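Grusadach Short Course in Robot Data Practice
Handout 5: Conduct of Hand-Guided Recording Sessions
Instructor: Rosaura Ayala
Lab supervisor: Kevin Puma
Revised 24 November 2023

1. Scope

These notes cover the rules for recording manual tasks that will later be used to train a two-arm manipulator. They apply to sessions at a fixed table in which the operator wears gloves and wrist-mounted hardware, or holds gripper tools. Mobile recording is covered in Handout 6. Nothing in these notes replaces the site safety rules, which you signed at enrollment.

The reference task is tube-and-rack handling: screw-cap tubes are placed in an open rack, moved between positions, and taken out again. Students on the Arango track use the same rules with different parts.

2. Terms

Episode: one continuous recording from a defined start state to a defined end state.
Start state: the written layout of all task objects before the operator moves.
Reset: the return of the table to a start state between episodes.
Intervention: any contact with a task object by a person other than the operator.
Void: an episode kept on disk but excluded from the training set.

"Failed" and "void" have separate meanings. A failed episode is one in which the task was not completed but the rules were followed. It is labeled as failed and kept. A void episode broke a rule.

3. Preparing the table

3.1 The table shall hold task objects only. Pens, phones, drinks and spare tubes go on a cart or a side bench.
3.2 Tubes are empty and capped for all training sessions. Liquids require a separate approval from Consuelo Sotelo.
3.3 Inspect each cap for cracks and cross-threading. A tube with a damaged cap is withdrawn for the day.
3.4 Cables on worn equipment run along the forearm and are held by the strap. Check reach at full extension with both arms before the first episode. A cable that goes tight at any point must be rerouted.
3.5 Floor cables must be clear of the spot where the operator stands or sits.

4. Operator rules

4.1 Gloves are matte and close fitting. Rings and watches are removed.
4.2 Begin each episode with both hands still. Hold for three seconds, then move.
4.3 Work at an even pace. Do not slow down for the cameras and do not repeat a motion to make it look cleaner.
4.4 If a tube is dropped on the table, pick it up and continue. If it leaves the table, stop and void the episode.
4.5 Regrasping is allowed and should not be edited out. The policy needs examples of recovery.
4.6 Talking during an episode is limited to the word "stop." Anyone in the room may say it.

5. Start states

A batch in which every episode begins the same way is of little use. Vary the rack (upright, on its side, turned on the table) and the tubes (in the rack, loose, caps facing different ways). The session sheet lists the start state for each block. Do not improvise a layout that is not on the sheet. If you think one is missing, write it in the margin and raise it at review.

Last June's batch contained 3,585 episodes, of which 259 were voided at review. The most frequent cause was an unrecorded intervention during reset that ran into the next episode. Rule 6.2 was added in response.

6. Logging

6.1 The operator does not keep the log. A second person does.
6.2 The logger calls "clear" only after all hands other than the operator's are away from the table.
6.3 Voids are entered at the time they occur, with the rule number.
6.4 Logs are uploaded to the Wumico server before the equipment is shut down. Paper sheets go to Aitana Ortuño.

7. Background and bystanders

Other workstations may be in use during a session. Their occupants must have a signed consent form on file if they can be recorded. Screens facing the table should show no personal information. Changes in room lighting are noted in the log, including a fixture that fails mid-session.

8. For review before the next meeting

Read sections 3 through 5 again with the plate below at hand. Bring one written objection to any rule in section 4, with the wording you would put in its place. Rocío Sánchez will collect these at the door.

Plate 1
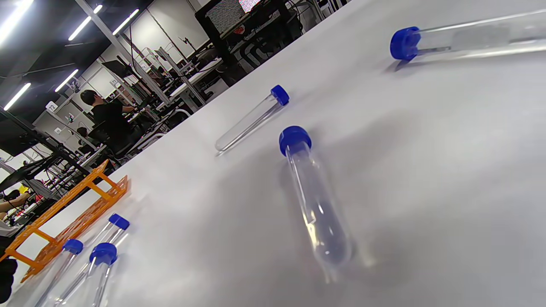
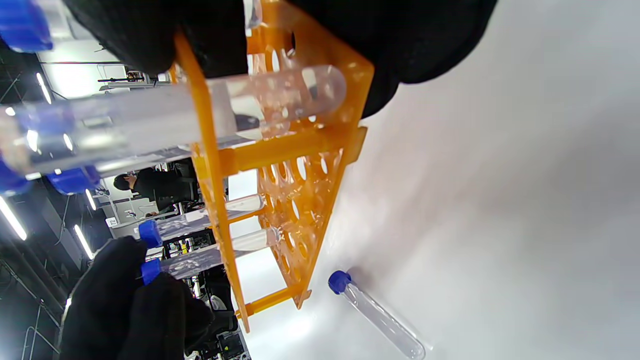
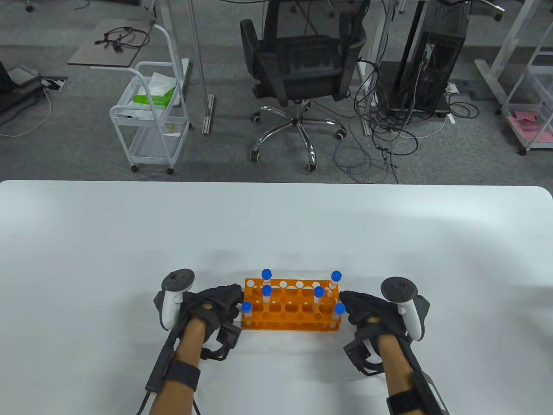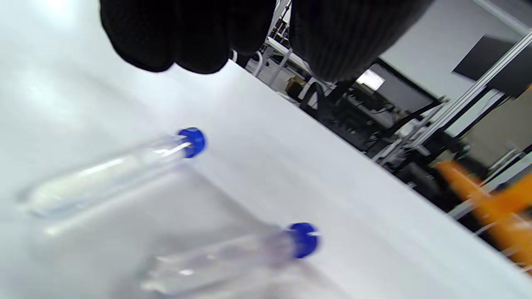 Plate 1. Tube-and-rack task at the white table: capped tubes, in the rack or loose.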